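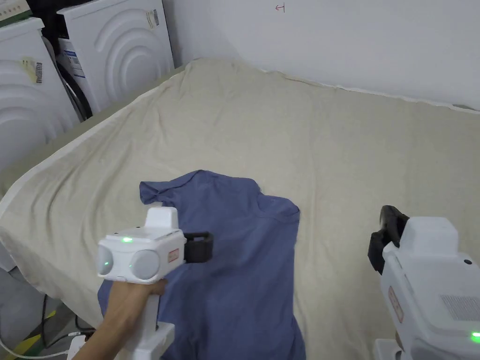
Folding T-shirts So They Stay Folded

August 8, 2021
By the Salinas Home Page staff

Fold T-shirts on a bed or a padded table if you have one near the washer. A sheet underneath keeps lint off the clothes.

Start with the shirt face down. Pull the sleeves out flat, then run your palms from the collar to the hem. Most bad folds come from a sleeve bunched up underneath.

Bring one side in to the middle of the back and turn the sleeve back on itself. Do the same on the other side. Fold the hem up to just below the collar, then fold once more. Thick shirts can stop at the first fold.

Cotton creases less if you fold it within 4 minutes of the dryer stopping. If you miss that, shake each shirt twice by the shoulders before laying it down.

Stand the folded shirts on edge in the drawer. Don't pack them tight. Our old dresser holds a week's worth per row with room for a hand.

Comments

I use the top of the guest bed for this. Easier on my back than the floor.

Does this work for long sleeves?

Yes, but lay the sleeves straight down the back before the last fold.

My kids' shirts are too small for the second fold. I roll them.

Last updated in April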